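Equipment Review: The Udeo Single-Arm Manipulator and Drawer Cabinet Station

Prepared for the Jultcombe Shared Equipment Program, September 4, 2018
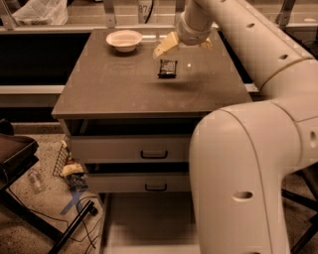 Scope of the review

The Jultcombe program operated one Udeo station for nine weeks before deciding whether to include further units in next year's capital request. This review is addressed to departments that expect to submit their own requests in October. It covers purchase, installation and running costs, and gives only limited attention to programming, as the Zakon software is reviewed separately.

The work assigned to the station was light tabletop handling: picking up small packets, placing them in or beside a bowl, and moving items between the top of a drawer cabinet and its drawers.

What is included in the price

The base quotation covers the arm, a two-finger gripper, the controller and one set of spare fingertips. It does not cover the work surface, the mounting stand, cable covers or the second camera. Departments comparing the Udeo with the Barroso package should note that Barroso quotes for a complete station. The difference between the two headline prices narrows considerably once the missing items are added.

Shipping was billed separately and by weight. The invoice arrived after the equipment did, and in our case fell into a different budget period.

Furniture

We recommend ordinary office furniture over the cabinet offered in the supplier's catalog. A freestanding drawer cabinet with bar handles gives the gripper something definite to pull on, and a flat matte top is easier for the cameras than a polished one. Tops do pick up scuffs and pale smudges. A replacement should be budgeted for every second year.

Handles deserve attention at the ordering stage. Recessed or knob handles were tried with the demonstration unit and gave poor results.

Performance

Reach was satisfactory. With the arm standing beside the cabinet, the gripper covered the full top and both drawers. The arm is bulky close to the base, however, and it throws a broad shadow over the near part of the surface when lit from overhead. A lamp on the opposite side is a small expense and should be part of the original order.

Small, flat packets were the most demanding items. The fingertips must meet the packet squarely, and a worn tip will slide over it. One spare set is insufficient for a full year of use. Bowls with a wide rim presented little difficulty.

Consumables and small items

Test items wear out sooner than expected. We set aside a supply of 50 packets and replaced any that had become creased or split. A wire basket kept against the side of the cabinet is adequate storage and costs very little. Colored floor tape for marking positions should also be listed, as the cabinet must go back to the same place after cleaning.

The total for items of this type over the trial was $567, none of which appeared in the original plan.

Floor space and cabling

The published footprint refers to the arm alone. Once the cabinet, a seat for the operator and the cables are allowed for, the area needed is more than 20 percent larger than the figure we had reserved. Cable covers should be ordered with the arm – ours were requested later and carried a second delivery charge.

Recommendation

The Udeo station is suitable for departments with existing technical staff and a suitable room. Departments without either should request a quotation for the Barroso package, including its installation visit. In both cases the request should show furniture, lighting, fingertips and test items on separate lines, with the service contract entered as an annual cost.

Written quotations should be attached to each request and remain valid through the end of October.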